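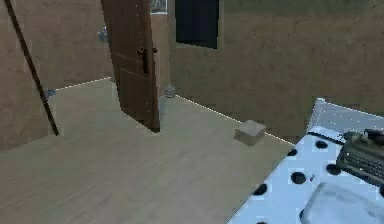
The Steser upper-arm blood pressure monitor is the second one I have owned. The first was a wrist model from Villalobos, and I gave up on it when its readings kept coming out different from the ones at my doctor's office. The Steser cost me $43 with the standard cuff and four AA batteries. The instructions ask you to sit still for five minutes in a quiet room before you start. Quiet doesn't have to mean shut in. A wooden door standing partly open, with its lever handle left alone, is fine as long as there is no television going on the other side of it. What matters more is your back against a chair, both feet on the floor, and the cuff on bare skin at the level of your heart.

I have used it for 27 days, morning and evening, two or three readings each time. That came to 153 readings. I wrote them all down on paper as well as leaving them in the machine.

Setup

Getting it going took me a few minutes. You put in the batteries, push the air hose into the left side, and set the clock. The clock is annoying. There is one button for everything, and if you go past the right hour you have to go all the way around again. After you change the batteries you have to set it again, but the stored readings stay.

The cuff

This is the best part of the unit. It is stiff enough to slide onto your arm by yourself, and there is a printed line that shows where the artery should go. The wrist model had no such mark. The standard cuff was a good fit for me but was too small for my husband, and he got an error every time until we ordered the large one. The large cuff is sold separately. Measure your upper arm before you buy, because a cuff that is too small can give you a reading that is too high.

It squeezes hard on the first inflation. If your pressure is up, it may stop and pump again, and that can pinch.

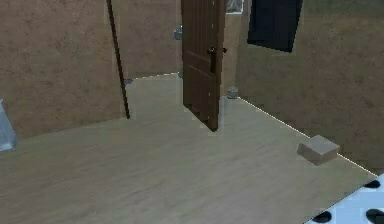

Noura Nseir wrote in after I mentioned the monitor in March: "I have the same one and the cuff was fine, but the hose is short. I have to put the machine almost against my elbow or it pulls. My old Grukis had a hose I could run across the whole kitchen table. I kept the Steser anyway, because I can read the numbers without my glasses."

I agree about the hose. I also agree about the numbers. They are large and dark, the top number above the bottom one, with the pulse in smaller figures underneath. There is no backlight, so you need a lamp on in the evening.

Accuracy

I took it to my regular appointment and asked the nurse to check it against the office equipment. We took turns on the same arm with a short wait in between. The top numbers were within four points of each other both times, and the bottom numbers were closer. She was satisfied with that, and so was I. One person's arm on one afternoon is not a test of the product, and I would suggest that anyone who buys a home monitor take it along and do the same.

My first reading in a sitting was usually the highest. I now write down the first but use the average of the second and third. The machine can do the averaging for you if you hold the button down, though I only found this on the back page of the booklet.
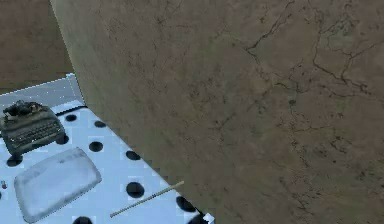 Can two people share it?

You can, but it has only one memory, so the readings get mixed together. It holds 50 and then writes over the oldest. My husband and I each keep a notebook. The Uluden monitor I looked at in the store had a switch for two users and cost more.

The irregular heartbeat symbol came on twice for me. Both times I had been moving my arm. The booklet says to rest and measure again, and to call your doctor if it keeps showing up. I mentioned it at my appointment all the same. Please don't change or stop any medicine on the strength of a home reading without asking first.

Noise and batteries

The pump makes a low buzz and then clicks as it lets the air out. It did not wake anyone in our house. I am still on the first set of batteries. There is a socket for a wall adapter, but you don't get the adapter.

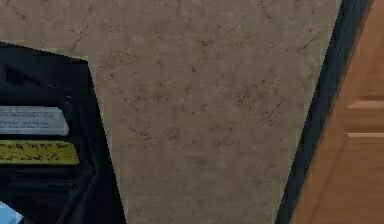

Jamila Khondokar would spend the extra money. Her comment was that she sends her readings to the clinic from her phone, and a monitor without any wireless connection means typing in every number by hand, which she did for a week and then returned it.

That is a fair reason to choose something else. My doctor looks at the notebook, so it makes no difference to me.

Good points: comfortable stiff cuff, large numbers, close to the office readings, fair price.

Bad points: short hose, one memory, no backlight, clock is a chore, large cuff costs extra.

I would buy it again for one person. For a couple I would look at a two-user model first, and check which cuff sizes come in the box.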